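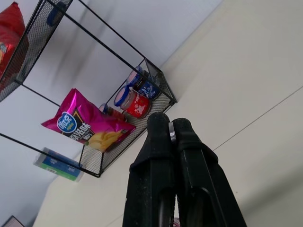 Brokcombe High School
Adding a building trades program: what we learned in the first year
Speaker notes, regional career education meeting, January

Opening (2 minutes)

Thank the host school. Say the slides will be posted and people don't need to copy down numbers.

Brokcombe is a single high school with 731 students. Before last year we had one wood shop class and an agreement to send juniors to Idgate for welding. The bus ride was the main reason students dropped it. We wanted something students could do in our own building, during the regular day.

Slide 2: How the program is set up

Two-period block, juniors and seniors only. 22 students in the first group. We took applications in spring and asked for a short letter and one teacher reference. We did not use grades as a cutoff. Attendance counted.

First semester is safety, measuring, reading plans and framing. Second semester is basic electrical and finish work. Students earn two elective credits. The math department agreed to count part of it toward applied math, but that took until March to settle. If you want the math credit, start that talk early.

Slide 3: Space

The old shop was too small for 22 students and the wall sections they build. We moved storage out to a former locker room and took down one partition. The district paid for the electrical work. Dust collection was the item we underestimated. Our first quote covered the saws and left out the sanding area, and we had to go back to the board for more.

Pause here for questions about space. People usually ask about square footage. Refer them to the floor plan in the handout.

Slide 4: Partners

Rekton, a framing contractor in town, gave us scrap lumber and sends a crew lead twice a month. Reddy Supply sells us hardware at cost. Both agreements are one page long. Have your district office read them before anyone signs, mainly for the insurance part.

We required 300 hours of combined class and site time for the certificate. Site time is the hard part. Students under 18 can't do certain jobs, so some of them spent their first site days cleaning up and carrying material. Several complained. This year we give the contractor a list of allowed tasks in advance and it has gone better.

Slide 5: Staffing

We have one full-time instructor who came from the trades on a provisional license. He needed help with grading, the attendance system and parent meetings. We paired him with an experienced teacher for the whole year. Budget for that time. One semester would not have been enough.

Slide 6: Results so far

5 students left the program, two of them because of schedule conflicts with band. The other 17 finished. We moved the block to the afternoon this year to avoid the band conflict.

We don't have job placement numbers yet. Don't guess if asked.

Slide 7: What's next

A small storage shed for the Idgate park board, built in sections at school and put together on site in May. Plumbing unit is on hold until we find an instructor.

Questions. Handouts are on the table by the door. Leave the contact slide up.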